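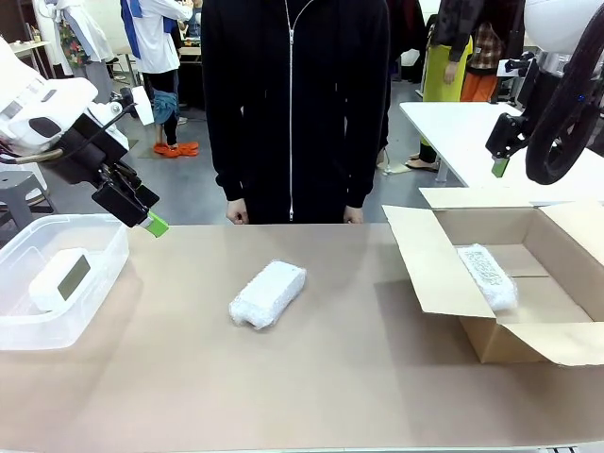
Receipts, and Other Things That Live in the Bottom of Your Bag

Updated May 18, 2024

If you work for yourself from the kitchen table, you already own a filing system. It is a drawer, it doesn't close properly, and there's a takeout menu in it. The tips below are for people who would like to hand their tax preparer something better than the drawer.

Photograph the thermal ones first. Gas station and grocery receipts fade fast, and they fade faster on a dashboard. By August the one from the window visor will be a blank strip of paper with excellent sentimental value. Take the picture in the parking lot, before you start the car.

Write on the front. Two words will do: "client lunch," "printer ink," "parking, Dzene job." You think you'll remember why you spent $342 at a hardware store. You will not, and neither will the person you're married to.

Use one envelope per month. Not one per category. Categories sound grown-up, but they require you to decide at 10 p.m. whether a label maker is office supplies or equipment, and that's how the drawer got started. Sort by month now and argue about categories once, in a chair, with coffee.

Keep a separate card. It doesn't have to be a fancy business card with a metal finish. Any card you never use for pizza is fine. If you slip and buy pizza, mark it on the statement the same day and move on with your life.

Log miles when you park. A small notebook in the door pocket beats an app you've been meaning to set up since spring. Date, where you went, why, and the odometer at both ends. Pens die in hot cars, so keep a pencil.

Set a timer. Some 20 minutes every other week is enough for most one-person outfits. Put it on the calendar under a name you won't skip. Mine is called "Irine," after the old boat I'd rather be on.
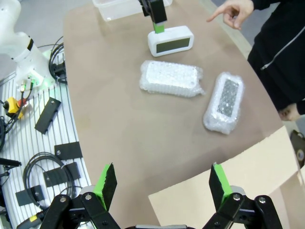
One reader, Hekulia, wrote in to object to the envelopes. She scans everything on the first of the month, names each file with the date and the amount, and says paper only gives the cat somewhere to sit. She also wanted it known that she backs up to two places, having once backed up to zero.

Fair enough. If you scan, open a few of the files afterward and check that you can read the totals. Nine crisp pictures of your thumb won't get you far.

Whichever way you go, ask your preparer how long to hang on to things before you throw any of it out. Then put the envelopes in a box, write the year on the side, and put the takeout menu back on the fridge.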